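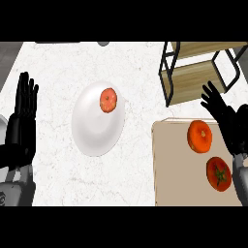
Karlijn Meijer asked, reading a first draft of this section, why anyone would recalibrate a simulated cell at all - joints in a simulator do not wear, so what is there to look after? Fair point, and it needs an answer before the rest makes sense. The joints don't wear. The files do. Every time the asset set or the hand model is updated something shifts a little, and the policy sees it long before we do.

**Figure 1.** The Risska cell in simulation, kitchen layout. Two arms with black humanoid hands, bowl and cutting board between them, shelf unit at upper right.

### 4.2 Setup and upkeep of the cell

The cell is two light grey arms over a marble countertop (Fig. 1). Layout is kept in one scene file, arm and hand parameters in a second, camera in a third. Early on these were one file. Bad idea. Roel Segers changed a friction value for the cutting board and overwrote the left wrist offset in the same commit, and 37 episodes had to be thrown out.

Start-up order, same every time: load scene, load arms, settle objects, home the hands, check camera, record. Settling is done with the arms frozen. We let the physics run for 4,000 steps before anything is allowed to move. Shorter settling was tried. Round objects were the problem, fruit mostly - they keep creeping on a flat board, too slow to spot by eye, and the logged start pose is then wrong.

Homing: both hands go to an open, raised pose. Finger joints are checked one at a time against the stored zero. Any joint off by more than the tolerance stops the run and writes a line to the log. No automatic correction. We had one in the first version and it hid a real fault for weeks.

**The thumb fault.** Worth describing in some detail as it cost the most time. After the Hemura hand model was updated in September, the left thumb base came up with its axis flipped. Pose at home looked fine. Grasps on the bowl rim failed, grasps on larger items mostly passed, so the first guess was contact friction. Wrong. Luuk Claeys found it by driving each joint alone through its full range and plotting commanded against measured angle; the thumb line sloped the other way. Fix was a sign in the hand file, one character. The full-range sweep is now part of the weekly check, both hands, and takes 30 minutes with logging on.

**Contact meshes.** The bowl needs a decomposed collision mesh. With a single convex hull the inside is filled in as far as the solver is concerned, and a slice placed in it rests at rim height. The shelf unit has the same issue at its frame loops. Meshes are rebuilt whenever an asset is touched, never reused from cache, even if teh change is only a texture.

**Camera.** Fixed pose, wide crop. The pose is stored with each episode and compared at load. A mismatch voids the episode. Strict, but cheap.

With these checks in place we recorded 1,676 episodes for the Drutley task set. The remaining stops were nearly all settling timeouts, which restart cleanly. Two things are still open. The wrist offset is set by hand and depends on who does it, and the sweep doesnt cover coupled finger motion. Lotte Willems has a script for the second one, not yet merged. Training results on the recorded set are in Section 5.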